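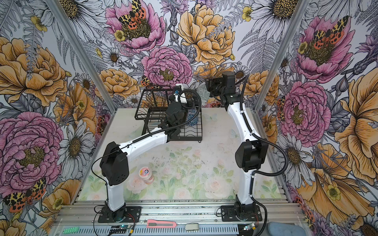
About Plirkeleck

Plirkeleck is a local crime and courts news service. We report on police work, court hearings, missing person cases and public safety for readers in the Rarotance area. We publish online every day and send a short email edition at 6 a.m.

Bindu Iyengar started the site after the last daily paper in the county closed its courts desk. She had covered the desk for nine years and kept going to the hearings anyway, posting her notes on a plain web page. People began writing in to ask when the next one was coming. Plirkeleck became a company the following January.

We now have 4000 paying members and a staff of five. The site carries no display advertising. Members pay most of our costs, and the rest comes from selling court listings to law offices through a separate service called Eveck.

What we cover

Our reporters attend county court on every sitting day and the district court when a case involves someone from our area. We also cover police briefings, inquests, parole hearings and meetings of the county safety board. Traffic cases are reported only when someone has been badly hurt or when the driver holds public office.

Missing person reports get handled first, whatever else is going on. We publish once the police or the family has confirmed the report to us directly, and we take the name and photo down after the person is found. If the person is a child, the story stays up without the name.

How we report

We name adults who have been charged. We don't name people who have only been questioned or arrested, even if the name is already going around on social media. When we report a charge, we follow the case to the end and add the result to the first story, so that anyone who finds it through a search also finds out what happened.

We don't name victims of sexual offenses. We don't name anyone under 18 in a criminal case unless a judge has lifted the restriction, and even then the editor has to sign off.
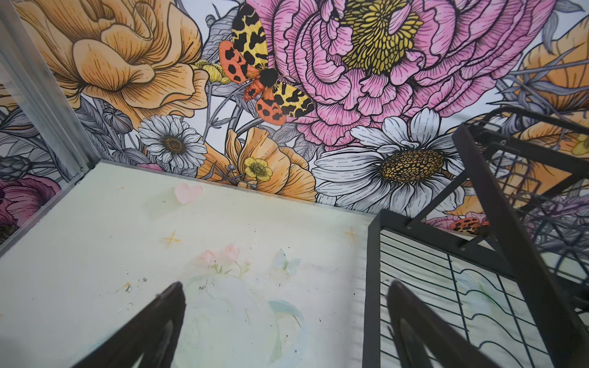

Police statements are marked as police statements. If an officer tells us something off the record, we look for a second source before using it - usually a document, sometimes another person who was there. Stories that rest on one source say so near the top.

Corrections go at the head of the story with the time they were made. There is also a page listing all of them, going back to the first year.

Who we are

Bindu Iyengar, editor. Assigns stories, reads everything before it goes out and writes the weekly letter to members.

Peadar Flanagan, courts reporter. Covers county court and sentencing. Peadar came to us from a legal publisher, where he indexed appeal rulings.

Fotini Kouris, police and public safety reporter. Handles briefings, missing person reports and the safety board. She is the person to contact with a tip.

Tiago Bastos, data and records. Files our public records requests and keeps the case tracker, called Xenos, which lets members look up any case we have reported on by name, charge or courtroom. He filed 200 requests last year.

Nektarios Balaskas, membership and accounts. Nektarios answers billing questions and runs Eveck.

Getting in touch

Tips can be sent through the form on the contact page or by mail. You don't have to give your name, but it helps us if we have some way to reach you. Please don't send original documents.

If you are named in a story and think something in it is wrong, write to the editor with the headline and the part you disagree with. You will get an answer within 4 working days. If your case was dismissed or your record has been sealed, send us a copy of the order and we will update the story.

Questions about membership go to Nektarios. The phone is answered until 5 p.m., and messages left after that are returned the next working day.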